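We use cookies to improve your visit. Accept | Manage settings

When Carvalho began automating its packing room in May, Štěpánka Malý expected to miss handwork. She loves what replaced it! "I teach now," she says. Her lessons are small: take a round cat coaster, bring it over to the green basket, mind the stitched rim. 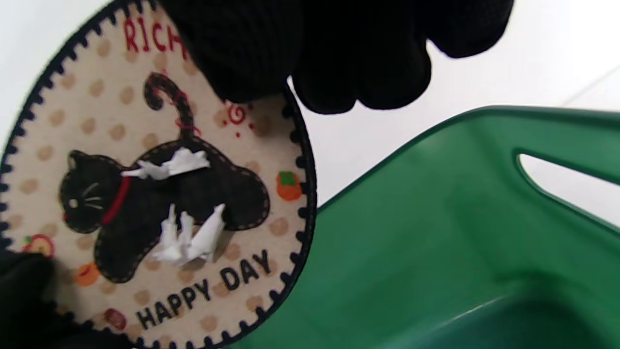 Shafiq Paul runs the Vustero line and keeps 436 of her demonstrations on file. "She knows fabric. The machine learns her grip, and I learn it too."
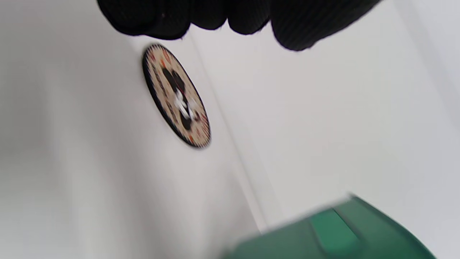
What changes for the staff

All 16 packers kept their jobs, with shorter turns at the bench. Malý wears the gloves and controllers for two hours, then checks orders.
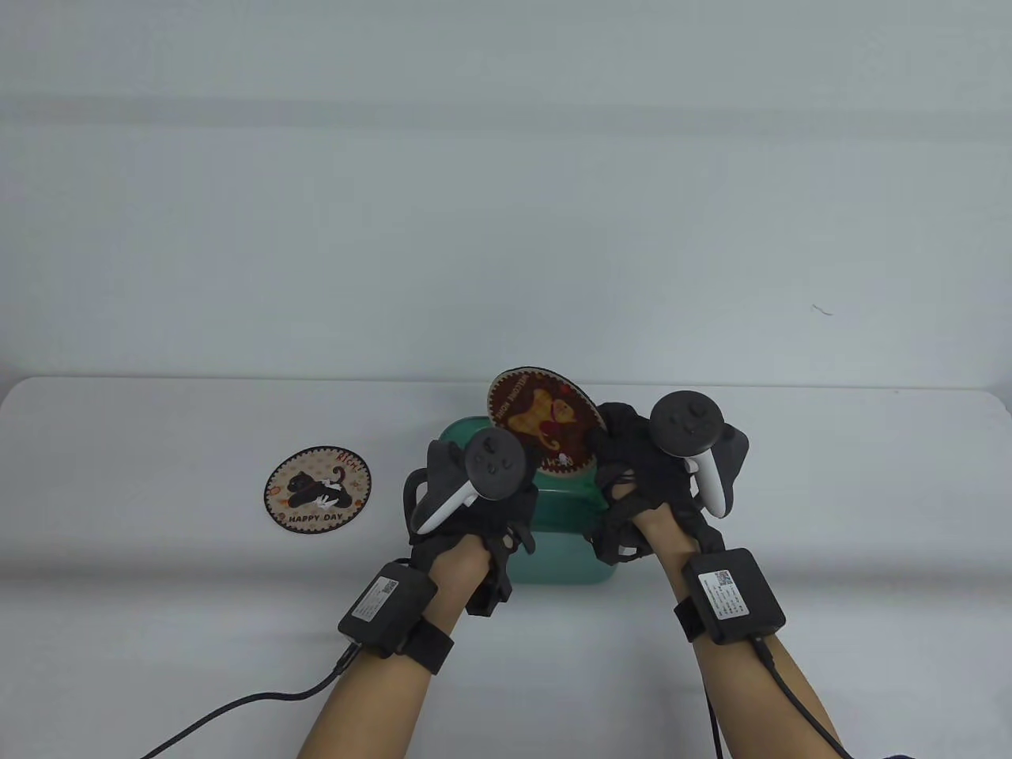
"My shoulders feel great," she says, "and people ask me how things should be done!"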